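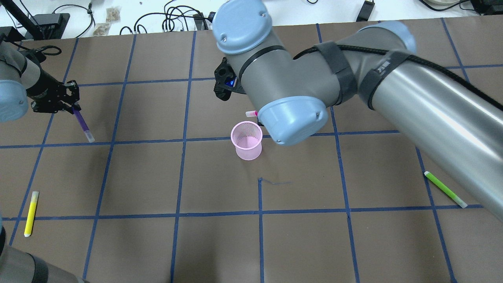 T. Grimthorpe

4.2 Clearing a desk: markers into a cup

I'll start with the chore that looks easiest on paper, mostly to save the reader from my own early optimism. When we wrote the proposal I had desk tidying down as the warm-up task. You pick up a marker, you drop it in a cup, you do it again until the desk is clear. My kid could do it at two (with a fair amount of yelling). I gave it a couple of weeks in the schedule and then it ate most of the spring.

Figure 4. The marker task, with a pink mesh cup near the center of the taped grid. The left arm has a purple marker in its two-fingered gripper; yellow, lime-green and pink markers are on the mat.

The setup is plain enough. Two arms share one brown work surface, and the blue tape gives us cells for starting positions. The tape was laid by hand and it shows, but we never needed it to be better than that. A trial starts with the markers in assigned cells and the cup standing up, and it ends when every marker is in the cup, when the cup goes over, or when the clock runs out. We didn't give partial credit in the headline number, which I know some readers will find harsh. My feeling is that if I ask for a clear desk and get a desk with one marker still on it, I have to get up anyway, so what did I buy?

We ran 1,375 trials with the controller we call Sareck and 618 with the older one, Ogura. The plan had been 2,000 for each, and you can see how that went. Ogura was dropped early after it kept going back for markers it had already put away, and I don't think more trials would have changed anybody's mind. I'm keeping it in the comparison anyway - it is still what most of the Haswood lab's other chore results were built on, and leaving it out would make those hard to read next to ours.

Now for what goes wrong. Grasping is mostly fine! I really expected the opposite. Markers are long, stiff and brightly colored, and a two-fingered gripper likes all of those things. The trouble is in the half second after. A person who picks up a marker by the wrong end rolls it around in their fingers without thinking about it, and our arms can't do that. Whatever angle the marker had at the grasp is the angle it brings to the cup, so a marker picked up near its end swings down and shows up at the rim sideways. Then it catches, and the arm keeps lowering because as far as it knows it is still over an opening, and over goes the cup.

We tried the obvious fix, which is to set the marker down and grab it again closer to the middle. It helps, and it's also painfully slow to watch. The second fix was to have the free arm steady the cup, and that brought its own headache: two bulky arms over a small cup get in each other's way, and in each other's view. A marker lying close to the cup can end up tucked under an elbow, like the pink one in Figure 4, and from some camera positions there isn't much of it left to find. Sareck deals with this by pulling one arm back and looking again. Ogura had no such habit and would just decide the marker was gone.

The cup itself matters more than I'd have guessed. Open mesh is hard on our depth estimates, since the tabletop comes through the side wall in patches and the rim is the only part we can count on. I thought about swapping in something solid and decided against it. People own mesh cups, and a chore robot that needs you to go shopping first is a hard sell.

So, can a machine clear a desk yet? On a taped mat with a short list of known objects, I'd say it can if you're patient, and I'd still want to be in the room. On my own desk, with receipts and a coffee mug and cords everywhere, I wouldn't even turn it on. Section 4.3 moves to the Grimthorpe parts trays, where the objects are duller and the bins don't tip, and the picture gets a bit more cheerful.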